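Laltum cell rules - ticket 295
Status: open
Component: small parts sort, sim

Reported: run got marked PASS with parts still out on the table. Rule 6 in the Gremeck sheet says every part is in a compartment or the run is a fail. No "mostly done". 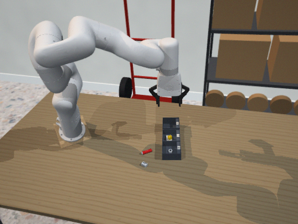 Checked the scoring script first. It only looks at whether the gripper is open at end of run. Says nothing about where parts are. So open and empty = pass, wich is not what the rule says.

Second thing - approach height. Sheet wants the slow speed limit on before the gripper gets down near loose parts. Config had it kicking in at 18 mm, Rothe profile says 200. Somebody copied the old Ilteck file over in March I think.

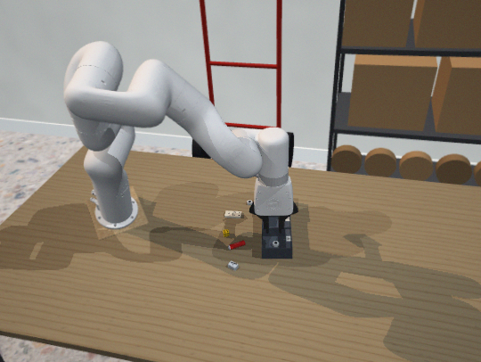

Set back to 200. Reran the config check, no warnings. Please dont edit limits by hand, go thru the profile so there's a record.

Also for reviewers: look from more than one view before signing off. Tray walls hide small stuff, and one view is not enough to call a compartment empty. Sheet already says this, page 6, people skip it.
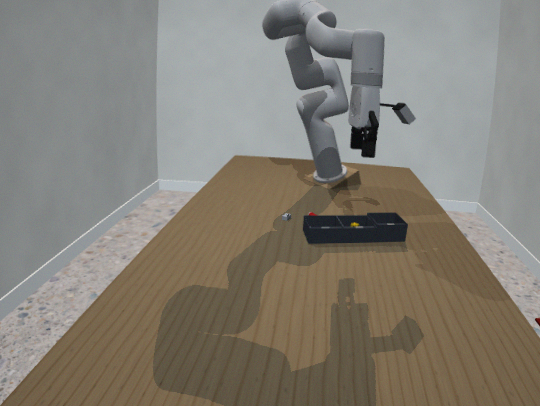 Still to do:
- scoring script, add part position check
- rescore the 18 runs marked PASS under the old script
- second view required on the signoff form

Leaving open till the rescore is in. Do not use those runs for acceptance.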